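Plemo opens its doors in Allthorpe and sets up the bar
31 December 2018
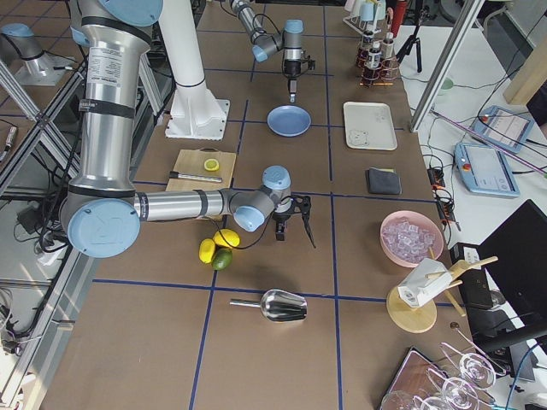 Naomi Muriithi
Demonstrations lead, Plemo

ALLTHORPE – We had 90 people through our workshop for the December open day, and I'm still finding coats! Thank you to everyone who came, especially the families who stayed right to the end.

The bar table was the one I'd been looking forward to (and losing sleep over). It's two arms at one brown table, taped off in blue so each job has its own patch: lemons and a lime, a cutting board, an ice scoop, a pink bowl of ice, wine glasses over in the corner. People kept asking why we'd picked drinks. Well, everybody knows what a lemon slice should look like, so you can judge the work for yourself without an engineer standing next to you. And fruit is hard – it rolls, it's slippery, and every piece is a different shape.

The two arms run on Lò, our planning software, which keeps them out of each other's way. Lò has logged 1239 practice runs on kitchen and bar jobs so far, and I've sat through far too many of them.

Next up is Cleltumitz, our traveling version of the open day, with 43 places for schools and small businesses. If you'd like one, call the Allthorpe front desk and ask for extension 2056. That's my desk, and I do pick up.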